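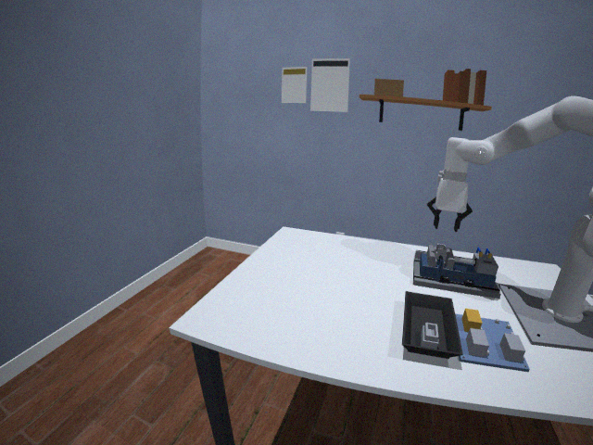 Assembly cell, simulation view: arm, fixture, parts bin and blue board.

Binadent has moved the Ranau line over to robot loading. The change covers the step in which small parts are taken from the bin and placed in the fixture, which until now was done by hand at four stations. Programs are prepared in simulation and released to the line once the path has been checked for clearance at the fixture.

In July the manual stations handled 413 parts per shift. The target for the cell is 517, with one operator present instead of four. The other three posts move to inspection and kitting at Elness. Grades and shift patterns stay as they are.

For the remaining operator the work is different in kind. Loading is replaced by bin changes, gripper finger checks and fault recovery — the last of these takes most of the training time. Operators may restart a stopped cycle themselves, but a change to a taught position still needs sign-off from the process engineer. Stop times and causes go in the Babaei log, as for the presses.

Wrist and shoulder complaints at the manual stations were the main reason for choosing this step first. Occupational health will repeat its survey after the first full quarter.

Questions on rotas to the shift office, extension 1515. The simulation files are on the shared drive under Ranau, read-only.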